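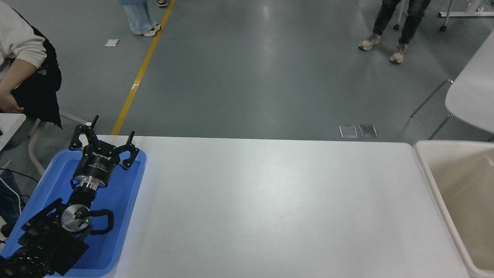
Three-fingered gripper on the left arm, at the sorting table.

Software Engineer, Manipulation Planning and Control
Irel – full time, on site
Reference: 2548

Irel writes the software that runs two-arm work cells. Our main product, Brirkine, takes camera data, decides what to pick up and which hand to use, and sends the motion to the arms. It is used for clearing and sorting jobs where the objects change from one hour to the next. We are 13 people and are hiring one engineer to work on the planning and control side.

What you will work on

Most of your time will go into Sirko, our motion planner. It handles both arms in one shared workspace and has to replan when the perception result changes partway through a reach. At present it is slower than we want when the arms have to cross, and the code that picks between grippers has grown hard to test. You would own both problems.
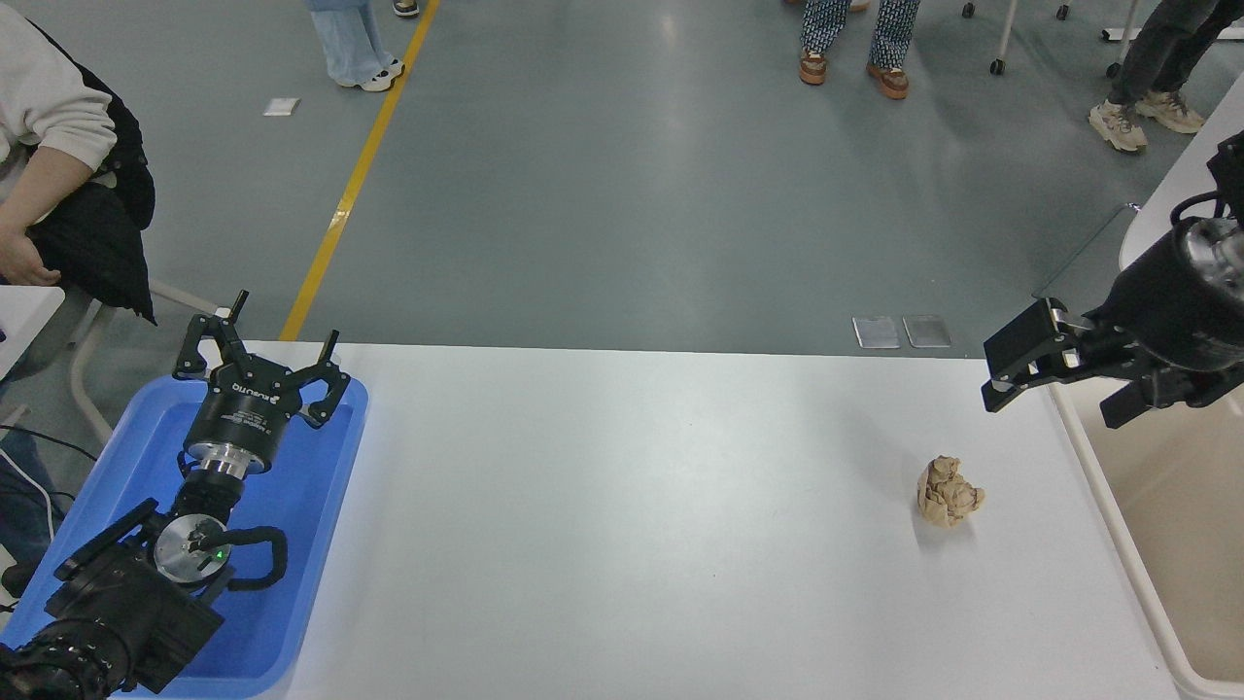
Soft and crumpled items are the hardest part. Paper, film and thin bags have no fixed shape, so the grasp has to be chosen from the point cloud alone and checked again just before the fingers close. You will work closely with the two perception engineers on what that check should look at and how long it may take. The budget for the full check is 25 milliseconds.

You will also:
- maintain the C++ drivers and the controller interface for our grippers
- add cases to the regression suite, which has 700 recorded picks and runs every night
- improve Itila, the in-house tool we use to replay logs and step through a failed plan
- spend one or two days a week at the table testing your own changes

What we need from you
- good modern C++ and enough Python to write tools other people can use
- experience with motion planning, collision checking or real-time control on real hardware
- comfort reading someone else's code and changing it in small steps
- clear written English, as design notes are reviewed before work starts

Useful but not required
- ROS 2
- work with depth cameras and hand-eye calibration
- grasp planning for multi-finger hands

A degree is not required. If you learned this on the job, tell us where.

Hours and pay

40 hours a week, with flexible start times. The pay band is sent to every applicant before the first call. We cover moving costs within the country. The job starts in January, or earlier if you are free.

How to apply

Send a resume and a short note on one planning or control bug you tracked down – what you saw, what you tried, what fixed it. One page is plenty. Put the reference number in the subject line. Applications close on 7th June. There are two interviews, the second one on site with a paid half-day coding task on a copy of the Sirko code.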